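Round table in the work room, keep it or swap it?

priit_b
OK so we finally got the back office mostly sorted and I'm stuck on the table. It's a round wooden one, kind of an orangey tan, with a thin brass-colored line running along the rim. I love it! My coworker Reet does not love it. She wants a plain rectangular desk shoved up against the window so we can pack orders in a row like grown-ups. We do small gift stuff, mostly candles and soap, and it's just the 2 of us in there.

My argument is that you can walk all the way around it, and when we're not packing it makes a nice place to sit with coffee. Her argument is that tape rolls off it. (They do. Constantly.)

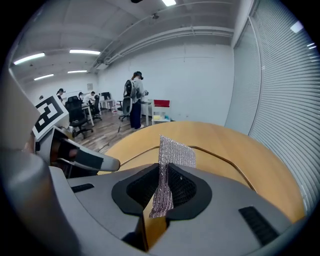
The table, blinds side, with a bit of the sparkly mesh

Anyway, would love opinions before January because that's when we have to decide about the lease on the storage unit too, and if the table goes it's going in there.

kivi_and_co
Keep it keep it keep it. That color is so warm and the brass line makes it look like somebody cared. I had a round one for 5 years and cried a little when I sold it.

gunars.r
Going to side with Reet. Round tables are lovely for eating soup. For packing you want a straight edge so you can line up your paper and cut against it, and you lose all the corner space, which is where the scissors live. Also those gray blinds are pretty office-y, so a plain desk would match the room better anyway.

kivi_and_co
Matching the blinds is the saddest reason to buy a desk I've ever read lol

gunars.r
I said what I said.

trin_rim
What's the pinkish silver stuff? Is it bubble wrap or more of a netting? I've been looking for something with that speckle for wrapping soap and everything I order shows up way too stiff.

priit_b
@trin_rim Reet buys that, I'll ask her where. She's the one with the wrapping opinions, I just do the labels.

renzo_s
Could you do both? Skinny bench on the wall for cutting and taping, round table stays for the folding and fussing. We did that at our place and it was the first time we stopped bickering over elbow room.

priit_b
Hmm, maybe! Let me measure the wall tonight. Reet is reading over my shoulder and says she gets to pick the bench.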